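Notebook, prop and display bench
3 February 2018
Entry: A. Eze

Artificial fruit, sorting and cleaning, continued. Started with the grapes because the Pavport window needs them first. Stock is from two suppliers, Arwood and Zheng, and the bags were mixed at some point before July, so origin goes down as unknown unless there is a tag on the stem.

Method same as last time. Dust off with the soft brush, then a cloth barely damp with water and one drop of dish soap, then a dry cloth. No solvent. The test piece wiped with alcohol last year went dull in one pass and is still in the reject drawer. Leaves get the brush only. The print on them lifts if rubbed, and the veins go first.

Burgundy clusters: keep. Gloss is good and the color reads well under the bench lamp, though the highlights are hard and banded. For the window, the lamp should go higher and have a diffuser on it. Check this again on site. 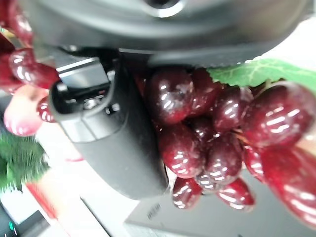
Can a dull grape be brought back with clear gloss spray? Only if the whole cluster is sprayed, as a single treated grape shows up next to the others at any normal viewing distance.

Green clusters: not started. Two of the bags smell of plasticizer and have been left open on the shelf by the vent.

Loose grapes go back on with the thin wire, 8 mm pushed into the stem hole, and a dot of contact glue. Hot glue leaves strings and lets go when the window heats up. Leave overnight before hanging.

Storage: one cluster per bag, leaf side up, nothing stacked on top. Leaves that have been folded flat can be warmed with the hair dryer on low and shaped by hand. Serrated edges curl if held too close.

Order to Drostasthorpe for replacement stems is in, ref. 2680. They quote 18 days. If late, use the brown floral tape and redo later.

To do: green clusters, then pears. New soft brush. Relabel shelf 3.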